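July
By Kgomotso Sibiya

Umen opens up its small tiled room, play fruit and all

Hi all! I'm Kgomotso, I look after the news desk (my kitchen table) at Umen, and I'm really pleased to tell you that our little tiled room on the ground floor is done and open to families from this month.

If you knew the old room, you'll remember the brown carpet. It's gone, and I don't miss it one bit! We went for a marble-look floor in pale grey and beige, with big light tiles going up the walls. Hendrik Oosthuizen did the tiling and fussed over every corner for 3 weeks. The whole job used 151 tiles and came in at $1,777, which our board was very happy about (so was I, I'd bet Hendrik a lunch on it).

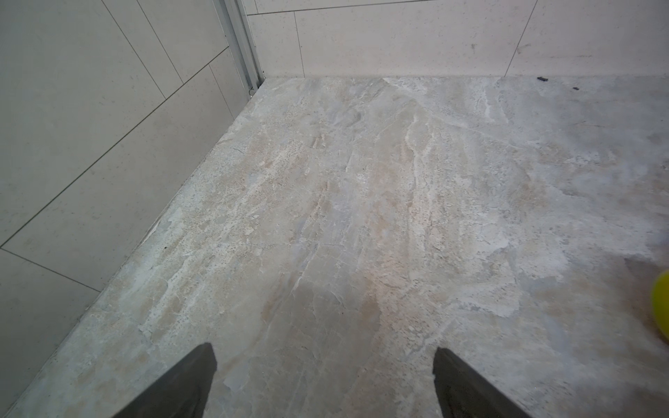 We wanted a place where little kids could sit right down on the floor and play store, sort things, tip everything out and start over. Spilled juice wipes up fast on stone, and sweeping takes a couple of minutes. Ayanda Buthelezi, who runs our mornings, put it this way: "I can get the room ready before my coffee cools down, and that has never happened to me before."

The toys came together through the July drive at our Jacobs branch. You gave us 669 pieces, wow, and a lot of them were pretend food. Thank you!
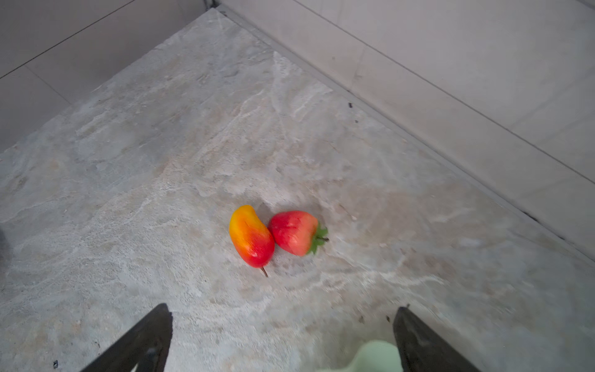
A play strawberry and its red-and-yellow neighbor on the stone-look floor.

Doors open at 9:30 a.m. and we close up at noon. Please bring socks for the kids, and drop the play food back in the tub before you head out. For bookings or questions, ask for Ayanda or me at the front desk.

Recent from Umen
Toy drive: thank you, Jacobs!
Borislav Ivanov joins the Ploltlow branch
New morning hours at Eltar
Story time with Jaxon Carrier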